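I went through the closet again this week. Last time was in April, and I kept almost everything, so I had to be stricter.

**Knits**

Anything with a stretched hem went in the donation bag. I kept four sweaters, including the gray one from the market in Hollenstein that I never wear.
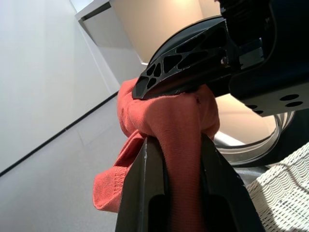 **Coats**

I own five and wear two. Marek is taking the long navy one, and the ski jacket goes to the thrift store in Heltville on Saturday. They close at 11 for some reason, so I need to get up early. Shoes will have to wait until next month.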